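Town council campaign: leaders' debate moved to Friday

The second debate between the candidates for leader of Gurnard town council will now be held on Friday at 7pm in the Saxena Hall. It had been planned for the night before, but the hall was double-booked and the two campaigns agreed to the change over the weekend.

Doors open at 6.20. There are 600 seats and no tickets, so anyone who wants to sit near the front should come early. The first debate filled the hall and a number of people had to listen from the foyer, where the sound was poor. Speakers will be put up there this time.

Each candidate will have two minutes to open and 60 seconds to answer each question. Questions can be handed in at the door on paper. Niilo Miettinen, who chaired the first debate, will chair again and will choose which ones are put.
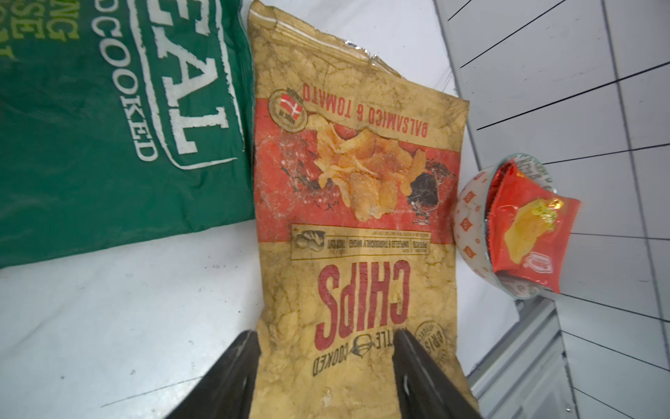

Crisps and cold drinks will be on sale in the foyer until the start.

Both sides have said they will stop delivering leaflets on the day itself. Posters already up in windows can stay, but the boards on the Clornico roundabout have to come down by noon under the council's own rules on verges. Last July several were left up for weeks after the by-election and the party concerned was sent the bill for removing them.

The main subjects are expected to be the bus cuts, the sale of the Clekix yard and parking charges, which went up by around 20 per cent in the spring. Neither candidate has yet said whether they would reverse the rise.

Parking behind the hall is for blue badge holders only. The late bus leaves from the stop opposite at 9.40.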